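Let People Be Clumsy

I spent most of September arguing with people about chairs. More exactly, about how you move one when you're wearing grippers and every little wobble ends up in a training set. The house rule at Kukska, when I started there, was that a demonstration had to be clean. One smooth grab, one smooth move, let go. If you fumbled, you threw the take away and did it over.

I think that rule is a mistake, and I've thought so ever since our batch for the Casix model. We had 3000 chair and furniture takes on the drive, and by the time the reviewers were done we had 1351. The rest went in the bin for things like a slipped finger, a second try at an armrest, a chair leg catching on a tile. In other words, all the stuff that happens when a person moves a chair!

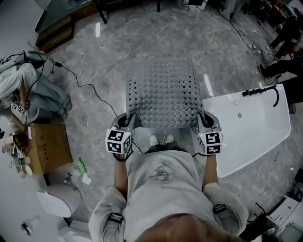
And the people doing the takes learn fast what gets thrown out. They start moving like they're carrying a full bowl of soup (I did it too, I'm not above it). They line up the same way every time, they grab the same spot, and after a couple of hours you have a big pile of examples that are really one example. Then the model meets a chair turned a bit sideways and has no idea what to do.

The folks at Nambiar disagree with me, and they have a fair point. Sloppy data can teach sloppy habits, and a model can't always tell a recovery from a plain mess. Fine. So label it. We went back and tagged some 520 of the rejected takes by hand – where the grip went wrong, where it got fixed – and it took two of us less than a week, with a lot of coffee and a fair bit of complaining.

I'd also stop paying by the clean take. Trulloseo still does it that way, and I get why, it's easy to put on an invoice. But pay by the hour and people relax. They chat, they shift their feet, they grab a chair the way they'd grab it at home. I'd take 50 of those over a whole Friday of soup carrying, and I'd like to see more teams at least try it for a month before they tell me I'm wrong.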